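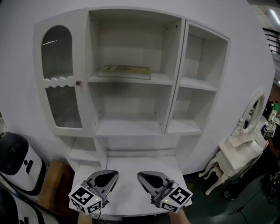
The cabinet is staying put

So I've come around on the white cabinet. Some of you will remember me grumbling about it in December, when it arrived from Burby and I was sure I'd be putting it straight back up for sale. It's a fair bit prettier than I'm used to. The door has an arched top and ribbed glass, and there's a scalloped strip across the middle that my sister says looks like pie crust (she's right, and now I can't unsee it). But the glass won me over -- you can shove any old rubbish behind it and all you get from outside is a soft blur of colour. Brilliant for people like me!

The open shelves are another story. No door, nowhere to hide, and until this month I'd been using them as a dumping ground for mail, chargers and a candle I don't even like. Everything came off last weekend. I gave the whole lot a wipe and told myself that things could only go back on if I'd be happy looking at them over breakfast.

First candidate was the big green book. It's far too large for my proper bookcase, so for ages it's been wandering between the couch and the floor. I reckoned lying flat on the upper shelf in the middle section would suit it, and it does look good there, sort of calm. My neighbour Horacio Ulloa thinks a book that size ought to be down on the countertop where people will pick it up and open it. He has opinions about shelves. He built 17 metres of them for the Skamine shop, so I suppose he's allowed.
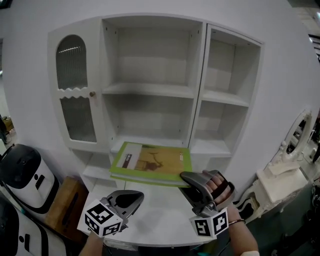
Shelf or countertop?

I can see his point. Down on the counter, tucked partly under the middle section, you get the lime-green cover with the dark figure on it, and against all that white it really sings. Up on the shelf it's mostly an edge and a bit of green. On the other hand the counter is where I put my tea, and I know myself.

The pin holes down the inside mean I could shift the shelves and make a taller gap for standing books, but I haven't found where I put the spare pins. Probably in the Farías biscuit tin with the picture hooks.

Next up is the skinny section on the right. I'm thinking the tall spot at the top for my blue jug, then maybe nothing underneath for a while. I do like a bit of empty shelf -- we'll see how long it lasts. If anyone has a view on the book, the comments are open.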